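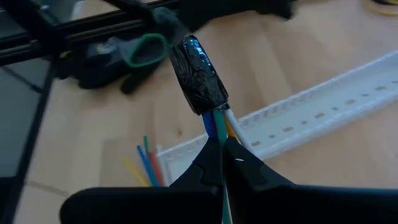
Old electrical tape on a wire bundle – peel it off or leave it?

Posted in Workbench & Wiring by ornwood_attic

Hi all, and thank you in advance for reading, because I do tend to go on. I've been sorting through the low-voltage wiring that came with an old intercom I bought at the Fendcombe swap meet in October. Most of it is in good shape, but several of the wires are bundled together under a sleeve of black electrical tape, and the tape has gone wrinkly and feels a bit gummy at one end. The colors are all easy to tell apart where they come out (there's a green, a white, a yellowy orange and a dark blue, plus a darker one I keep losing in the shadow of the others).

My late father would have left it alone and told me to go have lunch. I'm tempted to take it all off and start again, but I'm afraid of pulling something loose underneath. Nothing is connected to power and it won't be for a good while. What would you do? And if I do rewrap it, is there a trick to keeping the ends from lifting? Mine always lift!

sachdeva_porch
Leave it. If it isn't broken, put more tape over it.

plunent_mender
Hello and welcome! I'd kindly disagree with the reply above, at least for the gummy end. New tape over old goo slides around, and you'll be back here by summer asking about the mess.

Take it off slowly. Find the loose end, warm the tape with your hands for a minute, and unwind it the way it went on, holding the wires in your other hand so the pull never reaches whatever is underneath. It took me 17 minutes to do one short sleeve last winter and I was glad I hadn't hurried. Before you unwind anything, write down the order of the colors.

Once it's open, look at the insulation on each wire. If it's sound, wipe off the residue with a little rubbing alcohol on a rag and let it dry. Then rewrap, overlapping each turn by half, with a gentle stretch as you go. Lay the last 3 inches down with no stretch at all – I'm convinced that's where your lifting comes from, as stretched tape wants to creep back.

And do give yourself a clear patch of table, with the spools and the small tools up at the far side where you can still reach them. 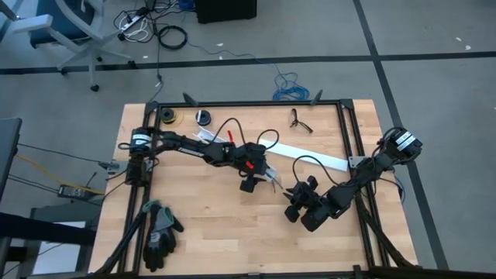

Spools along the top of the table, glove down in the corner.

ornwood_attic
Thank you both! I'll try the slow way after supper, with the radio on. I never thought about the stretch, and I've been yanking that last bit tight for years. Would heat shrink be any better for this?

plunent_mender
It's neater, but you have to slide it on from a free end, so it depends on whether yours are free. If they aren't, stay with the tape.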